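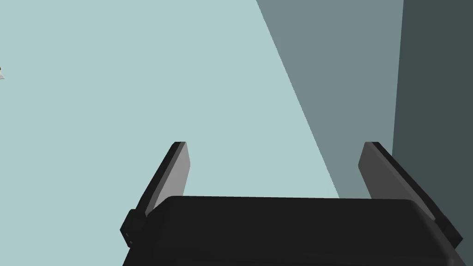
Image credit: Dilwyn Landeg

Disagreement Between Annotators in a Comment Toxicity Dataset

Project report, Ourania Psarras and Dionysis Karras
Supervisor: Achilleas Koutsoukos
Submitted 17 March 2025

1. Aim

Toxicity classifiers are usually trained on one label per comment, obtained by majority vote. The vote discards any record of who disagreed. This project measured how much a small classifier changes when the individual labels are kept, and whether the change is larger for comments written in dialect.

2. Data

We used 3,000 comments from the public discussion pages of Lurstead, a regional news site. User names and links were removed. Each comment was labeled by five student annotators as acceptable, rude or abusive. A subset of 130 comments was written wholly or partly in dialect. Annotators were asked in a separate form whether they spoke the dialect at home; two did.

Labeling was done in Filleck, a browser tool that shows one comment at a time without the thread above it. This was a poor choice for replies. Many short comments ("typical", "go on then") cannot be judged without the comment they answer, and annotators were told to mark them acceptable when unsure.

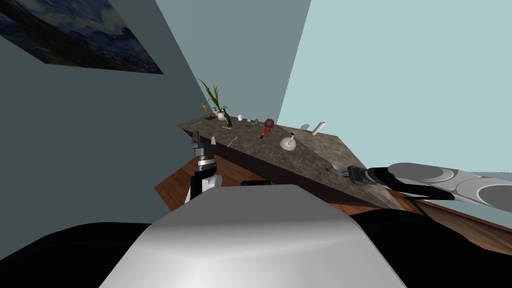
Agreement was lowest on comments that mention a hostile word without using it against anyone. Plain descriptive text caused little trouble, as expected. For a control set we wrote neutral sentences about interiors, such as "a framed print of a night sky hangs on a dark teal wall" and "the countertop is brown and mottled", and mixed them into the queue. All annotators marked all of them acceptable. The baseline model did not: it gave a raised score to several sentences containing the word "dark" – a known effect of sparse training data on single words.

3. Method

Two models were trained on the same split. Model A used the majority label. Model B used the share of annotators choosing each label as a soft target. Both used the same encoder and were trained for 30 epochs. A held-out set of 200 comments was used for testing, with dialect comments reported separately.

4. Results

On standard-language comments the two models were close. On dialect comments Model A marked more acceptable text as rude. Most of these errors involved forms of address that the two home speakers had labeled as friendly and the other three had not. Model B gave these comments middle scores, which a moderator could sort for review. 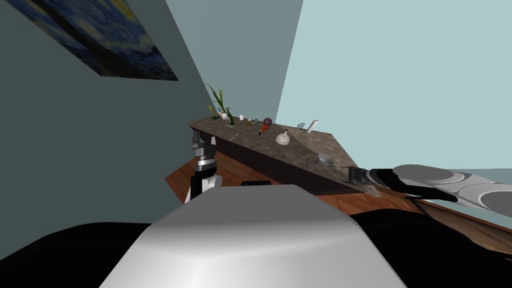

Dymphna Carroll, commenting on the draft, wrote that middle scores only help if someone reads the queue, and that a site with no dialect speakers on its staff would repeat the same vote by other means. We agree. The report makes no claim about moderation practice at Lurstead.

5. Limits

Five annotators is a small group, and all were students. The dialect test portion is too small to support a significance test. Thread context should be restored before the labels are reused – the export script in the appendix keeps the reply identifiers for this purpose.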